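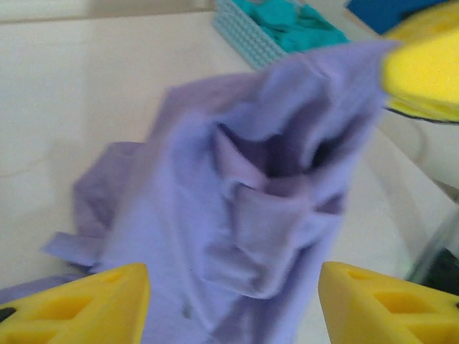
The Second Life of a Bath Towel

Most people never think about where a rag comes from. At home it is whatever got too thin or too stained to keep in the closet. An old T-shirt goes under the sink, a towel goes out to the garage, and sooner or later both go in the trash.

In the wiping trade, as people in it call it, rags are bought, sorted, cut, baled and sold by the pound. The customers are print shops, boatyards, body shops, painters and hospitals. They want different things. A printer wants cotton that won't scratch a plate. A painter wants something with no lint. A mechanic mostly wants a lot of it, cheap, and doesn't care about the color.

Color matters more than an outsider would guess, though. White cotton sells for the most because there is no dye to bleed when it meets solvent. Pastels come next. Dark mixed colors sit at the bottom of the price list, and purple and red are the ones that get complaints. A cutter who lets a new red sweatshirt into a bale of light knits will hear about it from a furniture finisher within the month.

The raw material is clothing and linen that couldn't be resold. Thrift stores put out what they can, and the rest goes to graders, who pull the wearable pieces for export. What is left gets looked at for fiber content. Cotton and cotton blends become wipers. Wool goes to shredders for padding. Polyester is the problem, because it doesn't soak anything up, and there is more of it every year. Buyers who remember when a bale of used shirts was nearly all cotton say they now open bales where half of it is good for nothing but stuffing. 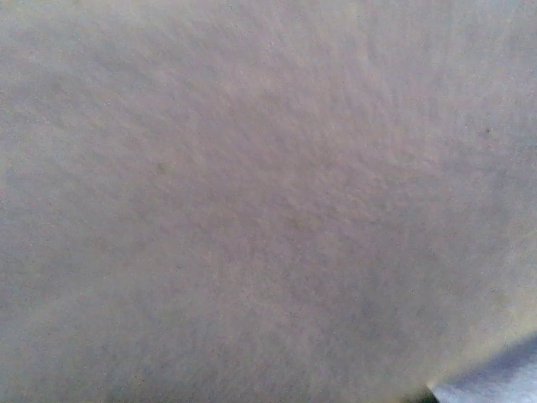 CAVINE, February 26, 2024

The Brornico rag works is in a long brick building behind the rail yard, with 14 cutting stations along the north wall where the light is best. Each has a round blade behind a guard, set at chest height. The cutter takes a garment, runs the seams off, drops the zipper or buttons into a bucket, and pushes the flat pieces onto a belt. A pair of sweatpants takes a few seconds. Bib overalls take longer and pay the same, so they collect at the bottom of the bin until the end of the shift.

The company sells its cut cloth in boxes and in 500-pound bales. The boxes are for walk-in trade and carry the Gramorora label, which was the name of a soap line the building's former owner made before the rag business moved in. There was a large stock of printed cartons left over, and when those ran out the name was worth keeping.

Terry towels go to their own table. Hotels get rid of them in large lots, usually in good shape except for the hems, and they are the one item the works never has enough of. Baláž, the boatyard on the river, takes three boxes a week in the busy season, which starts in March, and will accept any color as long as it is terry.

Paper took a big part of the market in the years after 2000. Shop towels on a roll are clean, uniform and easy to order, and many garages switched and stayed switched. Rental towels took another part. The customers who still buy cut rags tend to be the ones with wet, heavy work, where paper falls apart, or the ones who throw the cloth away after one use and don't want to pay for new.

Washing is the other argument. Some buyers insist on laundered rags and pay extra for them. Others say an unwashed cut from a grader is clean enough for grease. The works does both, with the laundered goods stacked on the street side of the building and tied in blue twine, and the unwashed tied in plain.

The floor is swept at the end of every shift and the lint is bagged. A mattress maker used to take it. Now it goes out with the trash, along with the elastic.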